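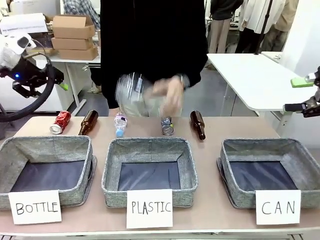 資源循環工学概論 講義資料
第4回 分別区分の設計と選別工程の物質収支

配布日:2025年4月23日

4.1 本回の範囲

第3回では、家庭および事業所から排出される容器類の材質構成と、組成調査における試料の縮分方法を扱った。本回では、排出段階の区分数を決める際の考え方と、選別工程に入った後の物質収支の立て方を扱う。再生処理(溶融、再ペレット化、精錬)は第5回の範囲とし、選別品の品質が再生処理に与える影響のみ4.6節で触れる。

記号は次のとおり統一する。

F:選別工程への投入量(kg)
P:製品側に移行した量(kg)
R:残渣側に移行した量(kg)
f:投入物中の対象物の質量分率
p:製品中の対象物の質量分率(純度)
r:残渣中の対象物の質量分率

質量はすべて湿潤基準とする。乾燥基準で扱う場合は、その都度明記する。

4.2 排出区分の粒度

排出区分とは、排出者が容器に投入する時点で適用される分類をいう。選別区分とは、選別施設の出口で得られる製品の分類をいう。両者は一致しなくてよい。排出区分で金属缶を一括し、施設で鉄とアルミニウムに分ける運用はその典型である。

排出区分を細分化すると、各区分の純度は初期には上昇する。ただし、区分数が増えるにつれて排出者の判断誤りが増え、ある点から先では純度の上昇が止まる。収集車両の積載効率も低下する。区分数の決定では、次の項目を並べて検討する。

(a) 下流側で機械的に分離できるか
(b) 混合した状態で輸送した場合に、他区分の品質を損なうか
(c) 排出者が外観のみで判別できるか
(d) 区分ごとに独立した引取先が存在するか

(a)が成立する組合せは、排出段階で混合してよい候補となる。鉄とアルミニウムは磁力選別と渦電流選別で分離できるため、排出時の分離を要しない。(b)が成立する組合せは、排出段階で分離する。ガラスの破片は紙の繊維に入り込み、後段での除去が困難である。

(c)は軽視されやすいが、誤投入の発生量に直接影響する。材質が同じでも形状が異なる容器、形状が同じでも材質が異なる容器は、いずれも誤投入の主要な原因となる。

4.3 区分名称の曖昧さ

区分名には、材質を指すもの、形状を指すもの、用途を指すものがある。これらを同一の階層に混在させると、一つの物品が複数の区分に該当する。

BOTTLE、PLASTIC、CANという表示の組合せを考える。BOTTLEとCANは主として形状を指し、PLASTICは材質を指す。樹脂製のボトルは前二者の定義を字義どおりに適用すればBOTTLEとPLASTICの両方に該当し、帰属は名称だけでは定まらない。この場合、設計者は優先規則を定める必要がある。形状を優先するなら樹脂製ボトルはBOTTLEに入り、PLASTICはボトル以外の樹脂製品を受ける残余区分となる。材質を優先するなら、BOTTLEはガラス製に限定される。

日本語の表示でも同じ問題が生じる。「びん」はガラス製を指す慣用が定着しているが、「ボトル」は材質を限定しない。「プラスチック」と「ペットボトル」を並置する場合、後者は前者の部分集合であり、優先規則は後者を先に適用するものと暗黙に理解されている。暗黙の規則に依存する表示は、その慣用を共有しない排出者に対して機能しない。

区分の集合が満たすべき条件を整理すると、次のようになる。

網羅性:対象となる物品が必ずいずれかの区分に該当する。
排他性:一つの物品が複数の区分に該当しない。
観察可能性:帰属の判断に必要な属性が、排出時に観察できる。

排他性が満たされない場合は、優先規則を付すことで代替できる。網羅性が満たされない場合は、残余区分を設ける。観察可能性が満たされない場合には代替手段が乏しく、物品側に材質表示を付すか、区分を統合する。

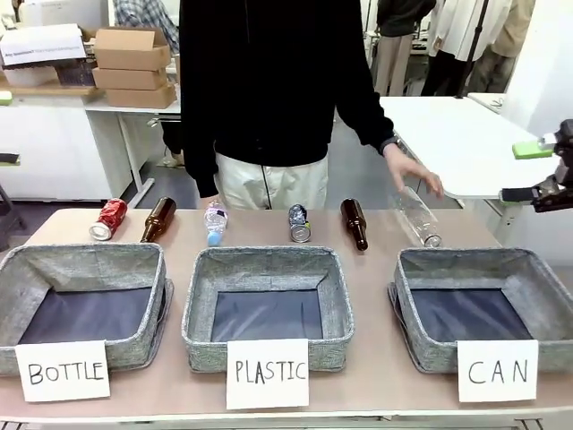

読了時間:5分

4.4 選別工程の物質収支

単一の選別機について、全体の収支および対象物の収支は次式で表される。

F = P + R
F・f = P・p + R・r

両式からRを消去すると、製品歩留りYが得られる。

Y = P / F = (f − r) / (p − r)

対象物の回収率Eは、投入された対象物のうち製品側に移行した割合である。

E = (P・p) / (F・f)

異物の除去率Qは、投入された異物のうち残渣側に移行した割合である。

Q = R(1 − r) / (F(1 − f))

選別機の性能はEとQの組で表す。一方のみを示した値は比較に用いることができない。全量を製品側に流せばEは1となるが、Qは0である。総合的な指標としては、ニュートン効率 η = E + Q − 1 を用いることが多い。全量を製品側に流した場合、および全量を残渣側に流した場合のいずれにおいても、ηは0となる。

ηは対象物の回収と異物の除去を等しい重みで評価する。引取条件が純度の下限で与えられる場合には、ηが最大となる運転点と、経済的に望ましい運転点は一般に一致しない。

4.5 計算例

Yorath選別施設の樹脂ボトル系列を例とする。1日分の投入量Fは1762 kg、投入物中の異物は質量比で5%である。したがってf = 0.95となる。選別機はE = 0.96、Q = 0.60で運転されている。

投入物の内訳
対象物:1762 × 0.95 = 1673.9 kg
異物:1762 × 0.05 = 88.1 kg

製品側への移行量
対象物:1673.9 × 0.96 = 1606.9 kg
異物:88.1 × 0.40 = 35.2 kg
合計P:1642.2 kg

純度
p = 1606.9 / 1642.2 = 0.979

製品歩留り
Y = 1642.2 / 1762 = 0.932

ニュートン効率
η = 0.96 + 0.60 − 1 = 0.56

次に、同じ性能の選別機を2段直列に配置し、1段目の製品を2段目に投入する場合を考える。各段の残渣は循環させず、系外に排出する。2段目においてもEとQが変化しないと仮定すると、全体の回収率は0.96の2乗で0.922、異物の移行率は0.40の2乗で0.16となる。

対象物:1673.9 × 0.9216 = 1542.7 kg
異物:88.1 × 0.16 = 14.1 kg
合計P:1556.8 kg
純度:0.991
製品歩留り:0.884

純度は0.979から0.991に上昇し、歩留りは0.932から0.884に低下する。全体のニュートン効率は 0.922 + 0.84 − 1 = 0.762 となり、1段の場合より高い。

上の仮定には注意を要する。1段目を通過した異物は、もともとその選別原理では分離しにくい性状のものに偏っている。同一原理の選別機を重ねた場合、2段目のQは1段目より低くなるのが通例である。段を追加する場合は、原理の異なる選別機を組み合わせる。近赤外選別の後段に比重選別を置く構成はこれに該当する。

4.6 異物の種類と再生処理への影響

純度が同じであっても、異物の種類によって再生処理への影響は異なる。質量分率のみを管理指標とした場合、次のような差異が見落とされる。

ポリ塩化ビニル:ポリエチレンテレフタレートの溶融温度域で分解し、塩化水素を発生する。少量でも着色と分子量低下の原因となる。

ポリオレフィン:水より軽く、ポリエチレンテレフタレートとは水中の浮沈により分離できる。キャップの多くはこれに当たる。

金属片:粉砕機の刃および押出機のスクリーンを損傷する。粉砕の前段で除去する。

内容物残渣:湿潤基準の質量を増加させ、組成調査の誤差要因となる。糖分を含むものは保管中の臭気および虫害の原因となる。

ラベルおよび接着剤:アルカリ洗浄で除去する。インクが溶出する場合は洗浄液の更新頻度を上げる。

Pretow地区の引取基準では、異物全体の上限とは別に、ポリ塩化ビニルと金属片について個別の上限が設けられている。個別上限を置く方式では、組成調査の試料量を、最も上限の低い異物に合わせて決める必要がある。出現頻度の低い異物ほど、少量の試料では検出されない確率が高い。 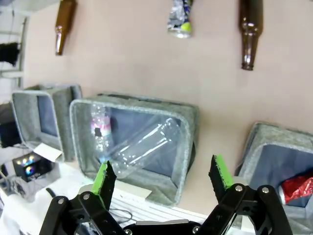 写真提供:Condden

4.7 ボトルの圧縮と見掛け密度

空の樹脂ボトルは材料の真密度に対して見掛け密度が著しく小さく、収集車両の積載は質量より先に容積で制限される。輸送効率を評価する際は、次の充填率φを用いる。

φ = ρb / ρs

ρbは見掛け密度、ρsは材料の真密度である。φを高める手段には、排出時の手による減容、収集車両の圧縮装置、中継施設におけるベール化がある。

圧縮は選別性能に影響する。強く圧縮された容器どうしは絡み合い、コンベヤ上で単体に分離しない。光学選別では、重なった物品は一つの対象として認識されるか、上側の物品の材質のみで判定される。選別前のベールには解砕工程を設け、コンベヤ上の層厚を一層に近づける。

キャップを閉めたままの容器は内部の空気が逃げず、圧縮後に復元する。ベールの結束線が破断する原因の一つであり、圧縮機の前に穿孔装置を置いて対処する。

4.8 収集容器の配置

排出場所に置く容器について、設計上の留意点を挙げる。

容器は区分ごとに独立させ、隣接して並べる。離れた場所に置かれた区分は利用率が下がり、該当物が最も近い容器に投入される。

容器の外観が共通の場合、区分の識別は表示に依存する。表示は投入者の側に向け、文字の大きさを区分間でそろえる。容器に固定しない表示札は、移動や清掃の後に入れ替わることがある。交換作業の手順に、表示と容器の対応の確認を含める。

開口部の形状による制約も有効である。円形の小口は缶およびボトルのみを通し、袋入りの雑ごみを排除する。ただし、投入に時間がかかるため、短時間に利用が集中する場所では容器の外に物品が放置される。

布製または柔軟な側壁をもつ容器は軽量で折り畳めるが、飲み残しの漏出に対する耐性は内張りの材質に左右される。屋外の常設用途には剛性容器を用いる。

4.9 用語

排出区分:排出者が投入時に適用する分類。
選別区分:選別施設の出口における製品の分類。
残余区分:他のいずれの区分にも該当しない物品を受ける区分。
誤投入:排出区分の定義に反する投入。異物と同義ではない。後段で容易に分離できるものも含む。
残渣:選別工程において製品とならなかった流れ。対象物を含みうる。
ベール:圧縮し結束した出荷単位。

4.10 演習課題

課題1 4.5節の1段の例について、残渣中の対象物の質量分率rを求め、Y = (f − r) / (p − r) が成立することを数値で確認せよ。途中の丸めは行わないこと。

課題2 2段直列の例において、2段目の残渣を1段目の投入側に戻す構成を考える。定常状態における1段目の投入量を求めよ。各段のEおよびQは変化しないものとする。

課題3 Skurkau地区では、飲料容器を「びん」「缶」「樹脂」で区分している。紙容器および複合材容器の扱いが未定義である。4.3節の条件に照らして問題点を述べ、残余区分を設ける案と既存区分に統合する案を比較せよ。

課題4 異物を1個体単位で数えた場合と、質量で測った場合とで、管理指標としての性質がどのように異なるか。4.6節の異物から一つを選んで論じよ。

提出はA4判2枚以内とし、計算過程を省略しないこと。課題2は流れ図を添付すること。次回は第5回「再生処理と品質管理」を扱う。4.6節の内容を前提とするので、異物ごとの影響を確認しておくこと。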